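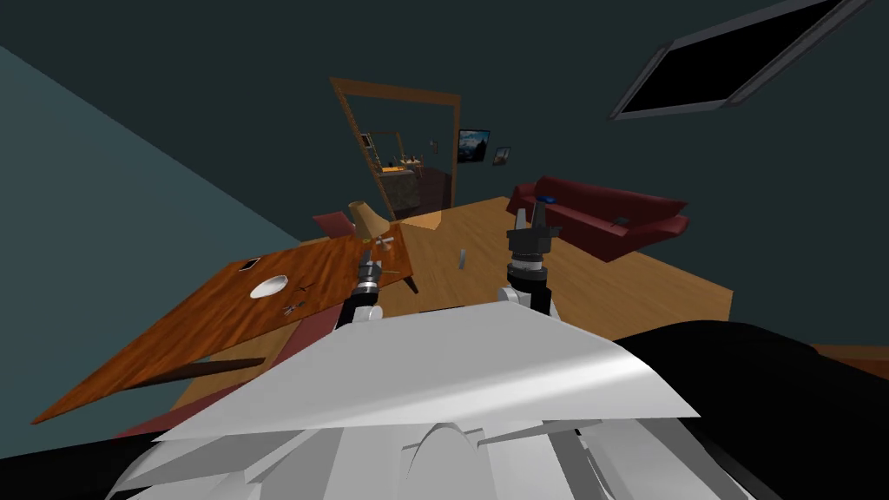 What went wrong with the Wikska table-clearing software? A timing fault let the robot's two arms act on different readings of where the table was, so one gripper could close or lower before the other had finished moving.

September 11, 2019
By Sumeya Chala, Wikska press office

Wikska has withdrawn version 5 of its home robot control software after a fault was found during simulated household trials. Customers running version 5 should go back to version 3 and should not use two-arm tasks until a corrected release is ready. No injuries have been reported to the company.

The fault came to light in September in the simulated living and dining room that Wikska uses to test clearing and tidying jobs. The trial set covers plates, cutlery, glasses, a phone and a remote control, and asks the robot to work at a dining table with a sofa close by. In a run of 80 trials, the left gripper came down on the table too early in three of them. In one of those the simulated contact force was well above the limit Wikska sets for work near people.

Jiahui Fu, who leads the control team, said the cause was traced to the way the software shares position readings between the arms.

"Each arm keeps its own copy of the room," she said. "When the robot leans or turns, both copies should be refreshed together. In version 5 the left copy could be refreshed late. The delay was up to 40 milliseconds, and with the torso moving that is enough to put the table in the wrong place."

The force limit did not stop the arm in time because it was checked after the position update and waited for the same late reading. Wikska regards this as the more serious part of the problem. The limit is meant to work whether or not the robot knows where it is, and in version 5 it did not.

Single-arm tasks are not affected. Robots that have stayed on version 3 are not affected either, and their owners need take no action.

Marum, which supplies the wrist force sensors, has checked its parts at Wikska's request and found no fault in them. The sensors gave correct values throughout the trials and the software read them late.

Version 5 had passed the company's earlier checks. Those were carried out with the torso held still, and the fault only shows when the torso and both arms move at once. Walter Muñoz, head of safety, said the checks should have included torso movement from the start.

"We tested the arms thoroughly and we tested the torso thoroughly," he said. "We did not test them together enough before release. That was our decision and it was a poor one."

The corrected release will read the force limit directly from the wrist sensors. Both arms will use a single shared copy of the room, and will stop if it is out of date. The release will go through the full trial set with the torso moving, and the results will be reviewed by Drarkon, an outside testing firm, before customers receive it. Wikska has not set a release date.

To go back to version 3, park the robot with both arms lowered, open the service menu and choose Restore. Owners who cannot complete the change should switch the robot off and contact the support desk. Service plans will be extended to cover the time that two-arm tasks are unavailable.

Press enquiries: Kevin Espinoza, Wikska press office
Customer enquiries: Milagros Cáceres, Wikska support desk

5 shares | 3 comments

© 2019 Wikska. All rights reserved. Contact | Back to top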